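Equipment news: the gripper budget, round three

Those of you with long memories will recall that we were going to have a picking cell on the pepper line by July. We are still going to have one by July. The spring newsletter was careful not to say which July, and I intend to keep up that tradition.

Where we are with the money, then. The two quotes are in, from Gornberg and from Perron, and they have been laid side by side on the big table at Iltby, where they refuse to be compared. Gornberg prices the arm, the fingers, the guarding and the training as one lump. Perron prices everything separately, down to the bolts, and then adds a line called "sundries" which would buy a decent second-hand van. Prakash Kamath has spent two evenings turning both into one spreadsheet. He has asked me to say that the spreadsheet is finished and that he does not wish to discuss it before Thursday.

The short version is that the arm was never the expensive part. What eats the budget is everything the arm needs in order to be useful: fingers that suit the crop, spare fingers for when those ones don't, a stand, a fence, an electrician, and a week of somebody's time teaching it what a pepper is. We had put down 6 per cent for fingers and tooling. Both suppliers were very polite about that. The new figure is 27 per cent, and the conveyor belt we were all looking forward to has moved to next year.

Before we sign anything, we are doing as much as we can in simulation, a phrase I now use in meetings with great confidence. A simulated pepper costs nothing, doesn't bruise and can be dropped 200 times before lunch without anyone from the packing side coming over to look sad about it. The team at Flovham has been running grips with plain two-finger tooling to see whether we can live without the fancy soft fingers, which are on the Perron quote under "recommended" and on the Gornberg quote under "essential".

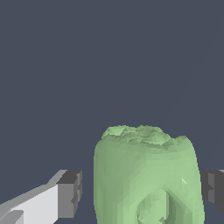
If the plain ones will do, we save enough to bring the training week back in-house. If they won't, we would sooner know before the order goes in than explain it to the bank afterwards. Either way there will be a trial with real produce before any money moves, and I have put in for 40 crates of seconds. Whatever survives goes to the canteen, so expect a lot of stuffed peppers.

Two things we need from you. If your department has a wish for the cell (a bigger fence, a smaller fence, a different colour), send it to Prakash by Thursday noon, with a cost next to it. And would whoever borrowed the Gornberg brochure from the tea room please put it back - it has the only copy of the floor plan in it.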